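Reloler Countertop Dish Rack from Purkard

July 12, 2018
By Viorica Pavlović

14 shares | 3 comments

The Reloler is a wooden dish rack for kitchens without a dishwasher, or for people who have one and still wash the good plates by hand. It ships flat in one box with the feet already fitted. There are no screws to lose and no tools in the box, and setting it up takes a minute or two.

Purkard has sold a version of this rack for several years. The current model replaces the older folding one, which had a hinge pin that could work its way out. The new rack does not fold. The boards sit in two rails and slide out one at a time, so a single damaged board can be swapped without buying a new rack.

What it holds

Dinner plates stand upright between the boards. Saucers and dessert plates fit the same gaps but lean more. Shallow bowls are fine if they go in at an angle with the open side facing down the slope. Deep soup bowls are a poor match and should be turned over on a towel.

The rack is rated for 10 dinner plates. Heavy stoneware is safer with an empty gap between plates, because thick rims can knock together. Cups and glasses need the separate Venex side tray, which hooks onto either rail and is sold on its own.

Wood and finish

The boards are unstained beech with a food-safe oil finish. They will darken with use, mostly along the top edges. Color varies from board to board and a replacement will look paler than the rest for a few weeks.

Re-oil the rack every 4 months, or sooner if water stops beading. Any mineral oil sold for cutting boards will do. Wipe it on, leave it overnight, and wipe off what is left in the morning. Olive oil and other cooking oils go sticky and should not be used.

Do not put the rack or any of its boards in the dishwasher. Do not leave it standing in water. The feet lift it off the counter, but a puddle underneath will still mark the wood in time – tip out the drip tray after each load if you use one.

Specifications

Weight: 700 grams
Capacity: 10 dinner plates
Feet: 4, rubber, replaceable
Finish: food-safe oil
Assembly: none, apart from sliding in the boards
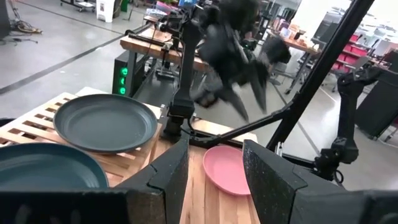 Replacement boards are sold singly or as a full set. Feet come in a bag of 4. Boards from the old folding model do not fit the new rails, and we no longer stock the hinge pins.

Availability

The first run was 3000 racks and most of those have gone to stores. We have stock of the standard size now. The narrow size, meant for counters beside a single sink, is expected in September. Orders for both sizes together are held and sent in one shipment unless you ask us to split them.

Charvát handles returns for this product. Unused racks can be sent back in the original box. A rack with a split board does not need to be returned – send a photo and your order number, and a new board will be mailed to you.

Questions about bulk orders for rental apartments or guest houses should go to Braulio Olvera in the sales office.

3 comments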